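Old magazines: keep the whole run or just clip the good stuff?

Posted in: Paper, Print & Ephemera

stikov_reader
5/16/24
So my aunt Aparecida is moving to a smaller place and I've inherited her shelves. She had a subscription to Renaud Quarterly for years and I now own 238 issues of various things, mostly that, plus a pile of Skeradia bulletins and a few trade titles I'd never heard of. My living room floor is gone. Do I keep full issues or cut out the articles I'd really read again and recycle the rest? My husband votes scissors. I feel sick just typing that. 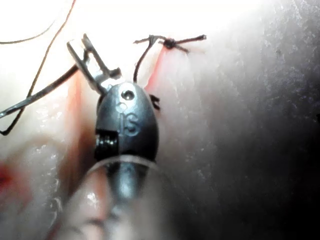 Does cutting articles out hurt the value of the rest of the issue?
It kills it for collectors, even if you only take one page, and for most readers too once the page numbers jump.

paperboy_vil
Keep whole issues. I clipped everything back in college and now I have a folder of articles with no dates and no page numbers, and half of them end in the middle of a sentence because the last column was on the back of something I threw out. The ads are the part I miss most! You want to see what a typewriter ribbon cost next to the article, you know?

Wada_M
Going to disagree with paperboy. Most people who keep whole runs never open them. I moved three times with 16 boxes of magazines and the boxes stayed taped shut. Then I scanned what I wanted, clipped the covers I liked, and gave the rest to a school art room. Don't miss them. Paper is heavy and rent is by the square foot.

paperboy_vil
Scans are fine until the drive dies. Mine did.

Wada_M
So make two copies. Boxes get damp too.

rosimeire_b
You two had this exact fight in June last year, lol. Stikov_reader, which years are the Renauds? If it's an unbroken run I'd be really slow about cutting. A broken run is a different animal - nobody around here pays much for those and you can do what you like with them. Also check whether the index issues are in there. They printed them separately and people toss them thinking they're junk mail.
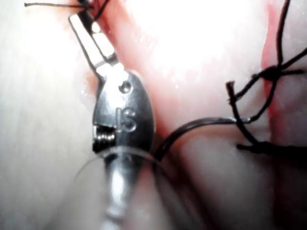 Vol. 16, No. 3, p. 238

stikov_reader
OK, I went and sorted last night. The Renauds are complete except for one spring issue, and I did find two of the index booklets (thank you Rosimeire, they were in the recycling bag, I nearly cried). The Skeradia ones are all over the place, with some missing covers and some in doubles. The trade titles smell like a basement.

rosimeire_b
Oh that's lovely, one missing is nothing. Post in the wanted section and somebody will have it. Please don't cut the Renauds!

Wada_M
The ones that smell, I'd let go today. That gets into everything else on the shelf. Baking soda in a closed tub helps a little, but I've never gotten it out completely.

kopecky_v
Late vote for a middle road. I keep whole issues of one title only, and everything else gets clipped, with the title, issue and page written in pencil in the top margin before the scissors come out. Pencil, please, ink bleeds through on that thin stock. My clippings go in Primau folders, the plain tan kind, filed by subject. My catalog is up to 1,904 clippings and I can find any one of them in a minute.

paperboy_vil
A minute, sure. I've seen your desk.

kopecky_v
The desk is separate from the folders, Vilém.

stikov_reader
I like this. Renauds stay whole, Skeradia doubles get clipped, smelly ones go out tonight. Husband gets half the floor back. Does anybody want a stack of coverless Skeradias, for postage? I haven't looked at which issues yet but I can make a list this weekend.

rosimeire_b
Me! Send the list when you have it, I'm missing a bunch from the early years.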